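Teaching the drive caddy step by remote control
Cirkmont bench notes, updated 7/18/21

These steps cover recording demonstrations of the hard drive caddy task on the desktop PC cell. You will need the leader arm, the foot pedal and the Shawky recorder running on the bench computer. Allow a morning for a full set of 33 demonstrations.

Lay the case on its side with the panel off and push it up against the stops. Check that the fixture plate is in its usual place to the left of the case. Load the Jistness profile and set the speed limit to 300 mm per second.

Press the pedal once to start recording, then bring the gripper in from above. Line up both fingers with the caddy before you close them. Make all your large moves above the case and only small ones inside it.

Caddy work in the open case, from the wrist camera and from the side:
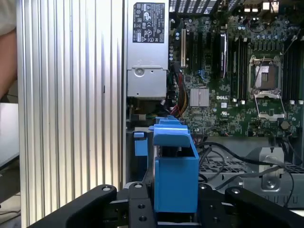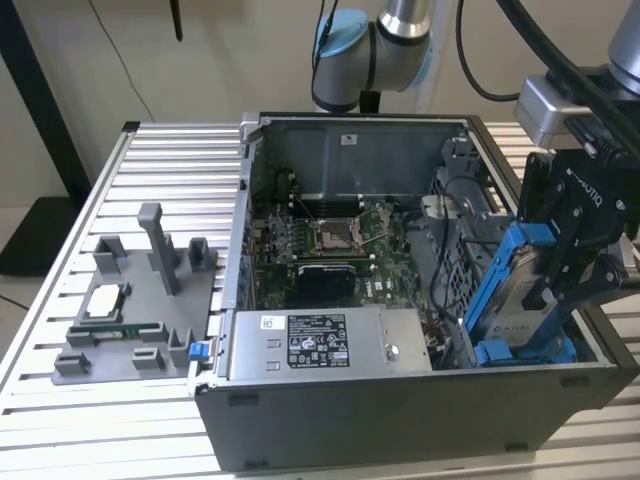
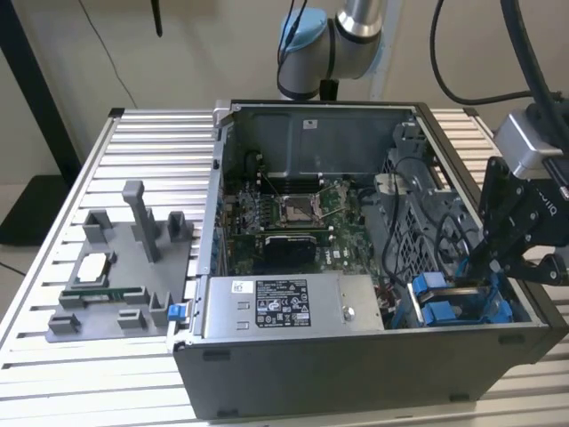 Keep one hand near the stop button whenever the fingers are below the rim of the case. If the caddy catches, do not force it. Back off along the same line, wait a second and try again. A short correction is worth keeping in the recording – the model needs to see how to recover. A dropped caddy is not, so press the pedal twice to discard that run.

Try not to pause for long in mid-air. We trained on a set from May with a lot of hesitation in it, and the arm learned to hover over the drive bay.

After every run, move the case a little within the stops before you start the next one. Change operator after 13 runs if there are two of you.

When you have finished, play back the wrist view at double speed and delete anything where the fingers leave the picture. Save the rest to the Lakcombe folder under the next free number. The last batch ended at 1094.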